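Product Review: Kelon Compact Kitchen Set
Limbridge Household Equipment Review Service
Published 27/08/2021

The Service was asked to assess the Kelon Compact Kitchen Set for use in shared kitchens and short-stay accommodation, where cupboard space is limited and items are handled by a succession of residents. The set comprises a small frying pan, a pink bowl, a pink plate, a white mug, a dark metal mug rack, a cleaning cloth and a two-layer sponge. It is distributed by Tronwood and was purchased by the Service at the ordinary retail price.

The cleaning items are considered first, as they are commonly the first part of any set to be discarded. The sponge joins a green scouring layer to a softer yellow one. It yields readily when pressed.
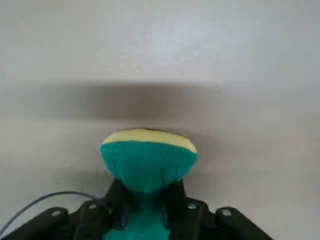
A sponge this pliable is well suited to the inside of a mug, where a firmer block tends to bridge the base and leave a ring of tea behind. The scouring layer is of medium coarseness. Reviewers judged it adequate for dried egg and porridge but slow on burnt sugar. The cloth is a plain royal blue and of reasonable weight. It should be washed separately on the first occasion, as the care leaflet advises.

The plate is shallow, with a raised rim that is high enough to hold gravy and low enough not to interfere with a knife. Its colour is a matter of taste. The Service notes that pink is easily identified in a communal cupboard, and residents at the Buckley hostel reported fewer disputes over ownership than with the white crockery it replaced.

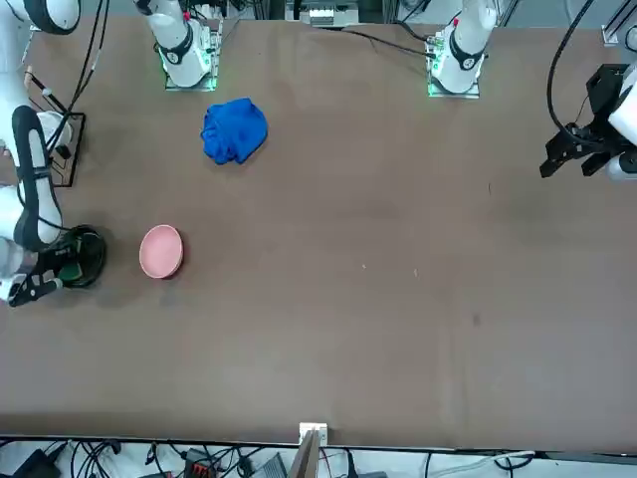
Stacking is less satisfactory. The bowl does not nest securely on the plate, and the pair shifted whenever the cupboard shelf was knocked. The bowl itself is pleasant to use — shallow, smooth and easily wiped — although a larger serving of soup will come uncomfortably close to the rim.

The frying pan is the strongest item in the set. It has a dark non-stick interior and a short mint-green handle, and it will take two eggs or a single pancake without crowding. The short handle is an advantage in storage and a modest drawback at the stove, where a cook accustomed to a full-sized pan may find the hand nearer the heat than expected. Metal utensils should be avoided.

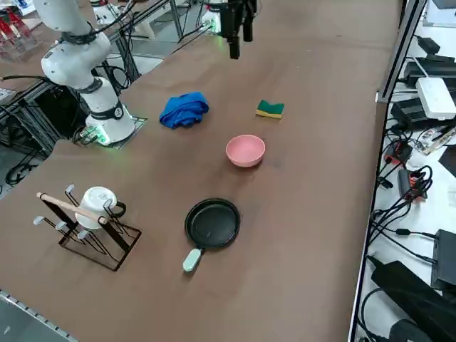
Light smudges show readily on the dark cooking surface and will require a second wipe if the pan is to be left on display. The mug rack presents no such difficulty. It occupies little of the bench and is recommended for kitchens without hooks.

Replacement sponges are not offered separately by Tronwood at the time of writing, though the distributor has advised that a pack of 20 will be available from September. Purchasers equipping several kitchens should confirm supply before placing an order.

Recommended for one-person households and hostel kitchens, with reservations as to stacking. Not recommended where meals are regularly prepared for more than two.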